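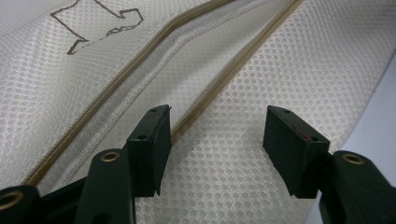
Fig. 1. Cream mesh fabric with a long zipper, beige tape on both sides.

Unit 4 handout: Counting homes, and what the counts mean
posted 8/27/18

Read before class. Bring a calculator, phone is fine.

1. Three kinds of housing unit

Main home: lived in most of the year. One household = one main home, always.
Second home: used weekends, summers, hunting season, etc. Includes furnished rentals let to vacationers.
Vacant: empty on the day of the count. For sale, for rent, waiting on an estate, being fixed up, or just left.

The three add up to total stock. If they don't, check the footnotes, usually an "occasional use" line got dropped. Put occasional use with second homes for this course.

A unit is not a building. A house split into two apartments is two units. A barn is zero untill somebody makes it livable.

2. Worked case: Preklow

Total stock 300 units. Second homes 36. Vacant 69. So main homes = 300 - 36 - 69 = 195.

Shares:
main 65%
second 12%
vacant 23%

23% is high. Compare with Forsyth, same valley, where vacancy is low and second homes hardly show up. Why? Think jobs, distance to the highway, age of the houses. We'll do this on the board.

Careful: high vacancy does not tell you there is housing available. Part of that stock can't be lived in without a new roof. The table doesn't split it out.

3. Density, two versions

Population density = people / land area
Housing density = units / land area

Use the same area for both. Land area, no lakes. Students mix these up every year and get a number that looks OK and is wrong.

Second homes count in housing density but the people who own them are counted somewhere else. So in a resort town (see Nidia in the reader) housing density can come out higher than population density. Not an error!

4. Household size

People in main homes / number of main homes. Don't divide by total stock. Don't include people in dorms, nursing homes, barracks.

If household size drops, a town can lose people and still need more homes. This is the Wotska pattern. Will be on the midterm.

5. Estimates vs. counts

Full count = every address. Estimate = last count, plus permits, minus demolitions, sometimes adjusted with utility hookups. Small towns swing a lot, one new subdivision and the percent change looks huge. Always write which one your using, and the year.

Problems, hand in next class

a) Preklow gets 90 new units, all main homes, nothing else changes. New total? New vacancy rate, to one decimal?
b) Same town, but the 90 are all second homes. Which of the three shares goes up, which go down?
c) Explain in two or three sentences why household size can't be found from total stock and population alone.

Show your work. Rounding at the end only.

Next unit: age of housing stock, owners and renters. Term project topics due in November.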